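Terrazzo

Terrazzo is a hard floor and wall finish made of stone, glass or shell chips set in a binder, then ground and polished to a level surface. The binder is either cement or, in modern work, a resin. It is used mainly in places with heavy foot traffic, such as schools, railway stations, hospitals and shops, and also in houses, where it is laid in kitchens, halls and bathrooms. The name comes from the Italian word for terrace.

History

Floors of broken stone set in lime have been made since ancient times. The form known today grew up in and near Venice, where workers used waste marble from building sites to pave terraces. The chips were pressed into clay or lime and rubbed flat by hand with a stone fixed to a long handle. Goat's milk is often said to have been used as an early sealer.

The method travelled with Italian craftsmen, and from the late nineteenth century it was common in public buildings across Europe and North America. Two changes made it cheaper. The first was the use of metal divider strips, which split a floor into panels and helped control cracking. The second was the electric grinding machine, which took over most of the hand work. Resin binders followed in the second half of the twentieth century and allowed much thinner floors.

Materials

The chips, also called aggregate, are graded by size. Marble is the traditional choice because it is easily ground and takes a good polish. Granite is harder and is used where wear is heavy. Glass and mother-of-pearl are added for colour or shine. White cement gives a pale ground in which dark chips stand out clearly, while grey cement gives a duller background and costs less. Pigment may be mixed into either. 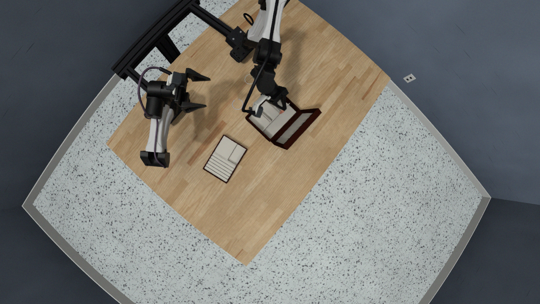 Pale terrazzo with black and grey flecks, under a table with a plank-patterned top (computer rendering).

Types

Standard terrazzo uses small chips and is the most widely laid. Venetian terrazzo has larger chips and needs a thicker bed. Palladiana is made from broken slabs of marble placed by hand, with small chips filling the joints. Rustic terrazzo is washed to leave the chips slightly raised and is mostly used outdoors, where a polished surface would be slippery in rain.

Terrazzo may be poured on site or bought as tiles. Tiles are cast and pressed in a factory, laid like stone, and sometimes ground again after laying so that the joints are level. Poured floors have no joints apart from the divider strips, but they take longer and depend more on the skill of the layer. Printed vinyl and ceramic tiles that copy the pattern are also sold, although they contain no chips.

Laying

For a cement floor, a sand and cement bed is spread over the base and the divider strips are set into it. The mix is then placed in the panels, scattered with more chips and rolled to press out water and air. After curing, the floor is ground with coarse stones, filled with a thin cement paste to close any small holes, and ground again with finer ones. A sealer is applied at the end.

Resin terrazzo is mixed and spread in a layer often only 8 mm thick. It sets quickly and comes in a wider range of colours, but most resins fade in strong sunlight and are kept indoors.

Use in interiors

Speckled floors hide dust and small marks well, one reason they were favoured in corridors and canteens. In homes they are often paired with light wood, such as oak or ash. The warm tone of the timber offsets the cool floor, and a long grain contrasts with the scattered pattern of the chips.

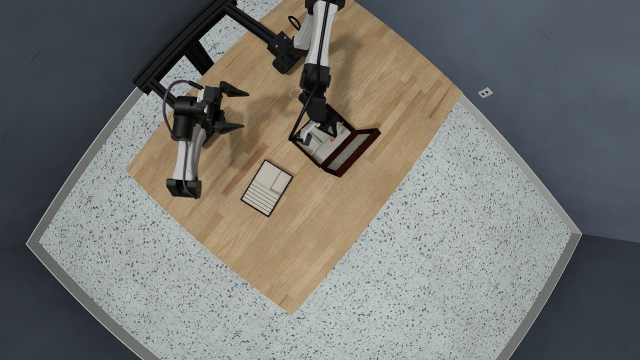 Light oak tabletop in a strip pattern against a speckled terrazzo floor (computer rendering).

Care

Daily care consists of dust mopping and washing with a neutral cleaner. Vinegar, lemon juice and other acids etch marble chips and cement and should be wiped up at once. Wax is no longer widely advised, as it yellows and can make the floor slippery. Worn floors can be ground and polished again, and with proper care a cement terrazzo floor may last 100 years.

See also

Mosaic
Marble
Polished concrete
Parquet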